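## 6. Bleeding the bedroom radiator

The bedroom radiator on the Vesik system is always the last to warm up and the first to gurgle, generally at the hour when you were nearly asleep.
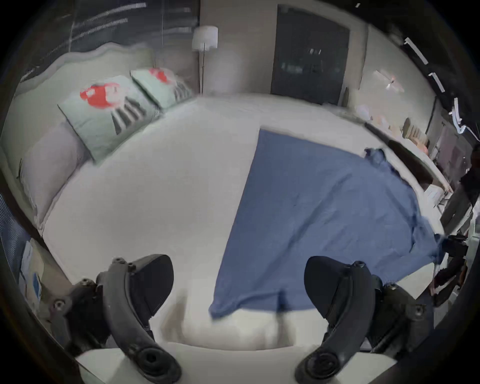
Ryota Hosoda writes that ours gurgled for a whole winter before he found out the pump should be off while you bleed it, and he would like step 1 printed larger. It's the same size as before, Ryota, but it has moved to the top.

### Before you start

You will need the square key from the small bag marked 226, an old towel, a cup and a torch. If the key has already gone wherever radiator keys go, any ironmonger will sell you another. Pliers will also turn the valve, once, after which you will be buying a valve.

**Caution:** The water in a radiator is black and smells of pond. It does not come out of carpet, curtains or pale bedding. Move what can be moved and cover what can't.

### Steps

1. Switch the heating off at the Kivitz controller and wait 60 minutes. The display will go on saying HEAT for a while. Ignore it.
2. Check that both valves at the foot of the radiator are open. The left one has the numbered cap. The right one has a plain cap that turns and does nothing; pull it off and look at the spindle underneath.
3. Find the bleed screw, top right, facing the wall. In the Stetville flats it faces the window, for reasons that were never passed on to us.
4. Lay the towel on the floor and hold the cup under the screw.
5. Fit the key and turn it anticlockwise, a quarter turn and no further. You should hear a hiss.
6. Wait. A radiator that has been left alone for years may hiss for several minutes. Resist the urge to help it along.
7. When the hiss turns to a spit and then a steady dribble, close the screw. Finger-tight plus a nudge is enough.
8. Wipe the screw dry and look at it again after you've had a cup of tea.

**Note:** If nothing comes out at all, neither air nor water, the screw is probably painted shut. Score round it with a craft knife and try again. If it still won't move, go on to the next radiator and ring the fitter about this one.

**Caution:** Do not take the screw right out. It is very small, the water behind it is under pressure, and you'll be looking for the one while wearing the other.

### Topping up

Bleeding lets the pressure drop. Look at the dial under the boiler, with the system still cold. The needle should sit inside the green band. If it has dropped below:

1. Open the filling tap slowly until the needle moves.
2. Close it as soon as the needle reaches the middle of the green.
3. Switch the heating back on and set the bedroom dial to 3.

On Sotomayor boilers the filling tap is behind the lower panel, and the reset code on the display is 156. Write it inside the cupboard door.

If you are topping up more than once a month, water is leaving the system somewhere. Check under the valves first, then see section 9, which covers leaks and has the form for the fitter. From November there is usually a wait.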